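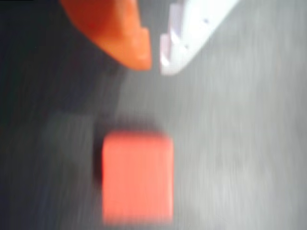

Coral red on gray. Small blocks with softened corners have become a desk item again.

The colored wooden cube is one of the oldest items in the toy trade, and one of the least standardized. Two sets with the same nominal size can differ enough that their blocks will not stack square. Cisel, a workshop in Conceição, has sold loose cubes by color since May, and buyers now include design studios and classrooms as well as parents.

Cisel cuts to size first, then breaks the corners, then paints. Each color gets 4 thin coats. Heavy coats collect at the edges, and a cube with a ridge of paint along one side will rock on a flat surface. After the last coat the blocks sit on racks until the finish no longer takes a fingernail mark.

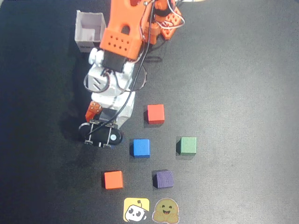
The surface underneath

A hard tabletop is a poor place for small blocks. They slide when nudged and they are loud when dropped. A textured mat fixes most of both problems. Itlow makes one in a dark gray and offers it in 7 sizes, the largest 90 centimeters on the long side.

Color matters too. Pale mats show scuffs and flatten the lighter paints. Dark gray keeps the outline of a block visible from across a room, though it also shows lint, and it should be wiped with a damp cloth before the blocks go down. 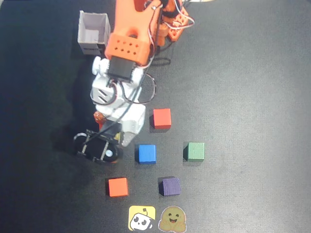

The texture should be fine. Coarse weaves lift one edge of a small cube and leave it leaning, and a leaning cube is no use as the bottom of a stack. Small square stickers near an edge of the mat make good fixed marks for setting out the same layout twice. 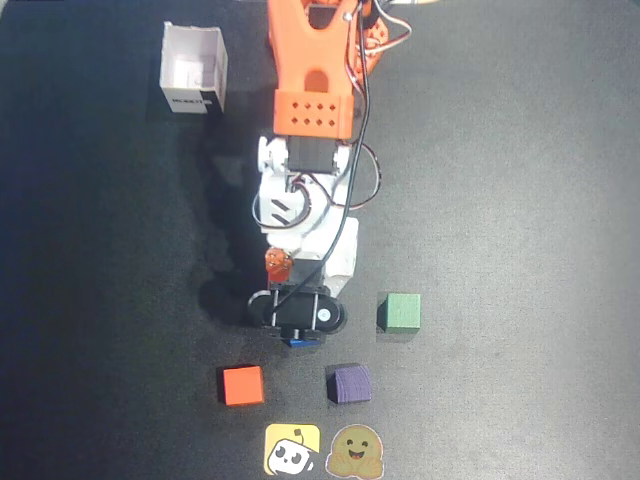 Storage is the weak point of most sets. Drawstring bags let the blocks knock together, which chips the corners first. Imutia, a packaging firm, makes a divided tray with 11 compartments, but it costs more than many of the sets it holds. For a handful of cubes, say one each in blue, green, orange and purple, a small open box in white cardboard does the job. It can stand on the mat near the blocks, and the colors are easy to check against the white.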